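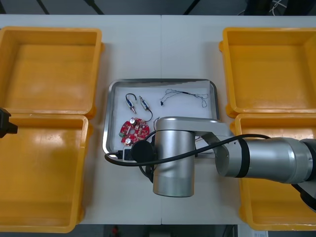 Arm over the parts tray, four yellow bins still to fill

Workshop & Home Automation > General chat > Can they do the boring jobs yet?

benchmoth
Posted 17th July

Picture at the top is the job everybody keeps telling me is solved. A round red board, a couple of small metal cylinders with leads on, some wire, all in a steel tray with paper in the bottom. Bins either side. Sort the bits into the bins. A bored teenager could do it with the radio on.

I sort returns for a living, small motors and boards mostly, and I've now sat through 3 sales talks where a man tells me my bench will be running itself by October. I don't believe it. Change my mind, or don't.

gritty_kettle
Depends what you mean by solved. Picking up the board? Fine, it's flat and stiff and has a hole in the middle. I'd put money on that. The knot of thin wires at the back of the tray is another matter. Pull one strand and you don't know what's coming with it.

Ostler52
I think you're both being gloomy. We had a Maltum cell on trial at our place and it put 1,259 parts through in a shift. I was against it before and I'm not now.

benchmoth
What sort of parts?

Ostler52
Moulded caps, mainly.

benchmoth
All the same size, coming down a chute the right way up?

Ostler52
Well yes, but you have to start somewhere. You wouldn't give a new lad the tangle on his first morning either.

gritty_kettle
I would, that's exactly what I was given.

pantry_light
I'm here for the house side so forgive the ignorance, but isn't this the same problem as laundry? My brother-in-law bought an Ernum folding thing and it does tea towels beautifully. Give it a fitted sheet or one of those bras with the straps and it sits there having a think. Loose wire looks like straps to me. Anything floppy and they're lost.

halfturn
Laundry is a good comparison. Cables change shape as soon as you touch them, so whatever the machine worked out before it grabbed is already wrong. Stiff parts stay where they were.

I'd add the leads on those two cylinders. One of them loops right over the top of its part and the other trails off in a curve. A person takes the body and lets the wire follow. A machine has to decide which bit is the part. I've seen the Balogun demo and I noticed every lead on every component had been trimmed short. Asked about it at the end and got a leaflet.

Ostler52
Trimming leads is a reasonable thing to do though. Half of automation is changing the job so the machine can manage it. Dishwashers don't wash up the way you do.

benchmoth
Fair point about dishwashers. But who trims the leads? In my shop it would be me, and by the time I've picked one up to trim it I could have dropped it in the bin.

halfturn
We worked this out for our own bench. A decent pair of hands did 403 mixed pieces in the time the trial machine did 300, and one of us had to stand next to it all morning. Take that person's wages off and see what's left of the saving.

Ostler52
300 against 403 is closer than I'd have guessed from your tone. And it doesn't need its tea.

gritty_kettle
No, it needs halfturn stood next to it, and he needs his tea.

pantry_light
Has anyone tried the Ivo at home? The advert has it clearing a kitchen drawer. Batteries in one pot, string in another.

halfturn
Only seen the advert. Look at whether there's a cut between it reaching in and the string coming out — there was in the one I watched.

benchmoth
I'll say this for the arm in the picture, it's being asked to do the proper job, with the wires left in. Show me that tray emptied and the right thing in each bin, start to finish with no cuts, then do it again with the parts tipped in differently. I'll come back on here and eat my words.

Ostler52
I'll hold you to that. Give it a couple of years.

benchmoth
You said that about the label printer.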